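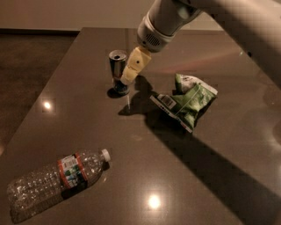
Ojeda thought the whole thing was too slow to be worth the trip, and said so before the first table was clear. A person could have done it in the time it took the arm to make up its mind, was the complaint, and several people standing near us nodded.

Home | Opinion | Local | Archive

2 Jul 2021
By Nicanor Carrasco

I have heard that complaint at every robot demonstration I have attended, and I think it is the wrong one to make. The open day at Huvero was a good place to see why.

The job on show was clearing a table. There was a can, a snack bag and a plastic bottle, the kind of mess left in any break room. Huvero's staff let visitors stand close and ask questions while the arm worked. They did not play music or put a face on the machine. I was grateful for both.

Speed is easy to judge because everyone has a watch. What I wanted to know was how the arm deals with things that have no fixed shape. A can is the same can from every side. A crumpled bag is never the same twice, and there is no obvious place to grab it. A clear bottle on a shiny table is hard in another way, with the ceiling lights showing in the surface all around it. I asked the engineer at the rope which one gave them the most trouble. She said the bag, then changed her answer to the bottle.

I liked that she changed her answer. The printed handout was less open. It said the system, called Clekum, had been through 1,818 practice pickups and that 1,405 had gone well. It did not say what "well" meant. If the arm drops a can and gets it on the second try, is that a success? I asked, and was told it depended on which month's tests I meant. The handout should say so.

My other objection is to the tables. All of them had been set by staff. Let visitors empty their own pockets and lunch bags onto one, and let us watch what happens, including the failures. A slow arm that can handle what I leave behind is useful to a cleaning crew on a night shift. A fast one that needs my trash laid out for it is no use to them at any price.

Huvero plans another open day in August. I will go, and I will bring a yogurt cup with the spoon still in it.

Comments (3)

Cultetine
I was there in the afternoon. They did let one kid put a juice box down. It took two tries.

marlow584
You skip the part about jobs. I clean offices and would like to know who gets the night shift if this works.

Ojeda
Still too slow.

Older posts | Next | Back to top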